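3.2 Wrapping the jars

I should say first that I never meant to write about jars. The study was supposed to be about boxes, and how people decide what goes in which one when they move house, and I had a whole coding scheme ready for that. But when I sat down with the field notes from the Zapata flats, the jars kept turning up. People would tell me the kitchen was finished and then, an hour later, they'd still be at the table with a roll of bubble wrap, doing the jars. So this section is about that hour, which my original scheme had filed under "other kitchen" (I've since moved it, see 2.4).

I followed six households through the week before their move, and three of them kept dry food in sets of glass jars with lids that matched, or had matched once. Those three are the ones I talk about here. The other three decanted nothing and packed everything in its shop packet, and I come back to them in 3.4 because they were quicker and quite smug about it.

The first thing everyone had to settle was whether to empty the jars. Nayeli Urrego was firmly for emptying. She'd lost a jar of lentils in an earlier move and was, she told me, still finding them in the boot of the car two years on. Walter Ospina thought this was daft. "If I empty it I've got a jar and a bag," he said, "and now I've got two things to pack and I've still got to fill it again at the other end." Xiaoyan Luo started off emptying hers, got bored, and left the rest as they were. I'd expected the decision to be about weight, and I asked about weight every time, but people mostly answered with a story about a spill.

Then comes the wrapping, and I found it lovely to watch, I'll admit! The table gets cleared, properly cleared, even in a flat where every other surface has a pile on it. The jars come over from the shelf in a bunch and leave as a row. Walter stood his finished ones at the back of the table and worked on the next in the space in front of him, so he could look up and see how he was getting on. Xiaoyan did the same thing the other way round, with the unwrapped ones at the back, and she said it made her feel worse as she went along (her words were "a queue of people looking at me"). I'd like to make something of this difference in a later paper, but with three households I daren't.

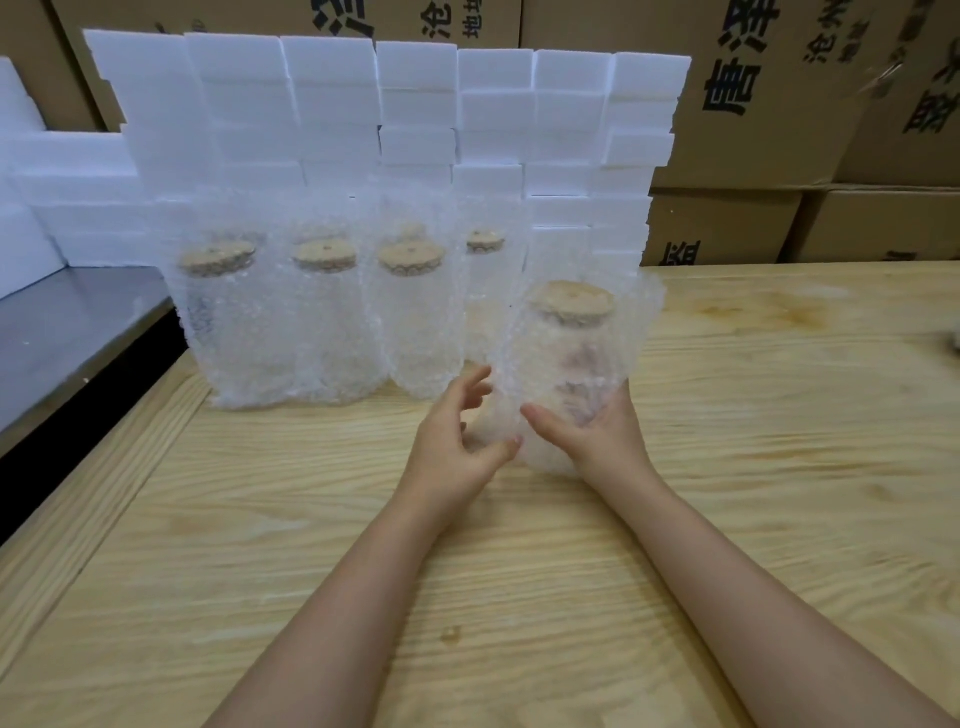
What I hadn't appreciated is how much of the work goes on lids. Glass is what people say they are worried about, but lids are what they fiddle with. Wooden lids of the push-on sort can creep up under the wrap if it's pulled tight from below, and both Walter and Nayeli stopped several times to press one back down. Nayeli tried taping hers first and gave up when the tape marked the wood. Walter's answer was to roll the jar so that the wrap stood well proud at the top, then tuck the extra over the lid and hold it down with his palm while he hunted for the scissors, which were always under something. He had a name for the bit that wouldn't stay tucked. He called it the ear, and I've used his word in the coding scheme ever since as I couldn't think of a better one.

Bubble wrap was also the one material people were willing to be extravagant with. Plates got newspaper, pans got nothing, and jars got two or even three turns of wrap. When I asked Walter why a jar deserved more than his best serving dish he thought about it for a while and said you can't see inside a dish. I've turned that remark over a good deal. My reading, for what it's worth, is that a jar with its lid on is treated as a small bit of the kitchen still in working order, and people want it to arrive that way. Pichit Rojanasak, who read a draft, thinks I'm being soft and that jars simply roll about more than dishes do. He may well be right, and the two readings don't rule each other out.

Wrapping also hides things, and that matters later on. Once a jar has a couple of layers round it you can still tell it's a jar, and usually which size, but rice and pearl barley look much the same through all those bubbles. Nayeli wrote on the wrap in marker and it rubbed off on her sleeve. Xiaoyan wrote nothing and said she'd know them by their lids, and at the other end she did get most of them right, although she spent part of the first evening unwrapping her way towards the coffee.

Elvira Nina has pointed out to me that I only watched people who had the table to themselves. In a busier kitchen the row at the back might never get the chance to form, and I think that's fair. I'd want to see a family with small children do it before I said anything general about rows.

Fig. 3. Jars in bubble wrap on a pine table, with one more being wrapped.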